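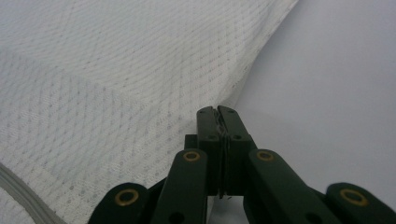
Ikirard opened its Dallard workshop to visitors on March 9, 2022, and I went along for the afternoon session. The product on offer was the Orero, a hand-held gripper sold as a kit for recording cloth handling. Jitendra Bisht ran the bench demonstration, working with white dotted fabric on a pale table.

The linkage is dark green plastic with brass bushings at the pivots, and the two flat fingers close face to face. I had a go myself. Getting hold of a single edge took me 6 tries — the tips have to come in low, right at the hem.

Kristóf Dudás covered the commercial side. The kit costs 3000 euros, with 30 days of support, and spare fingers are 70 euros a pair. Delivery is handled by Khoo. I asked about softer tips for thin fabric and was told they are planned, with no date yet. The next open afternoon is later in March and booking is by email.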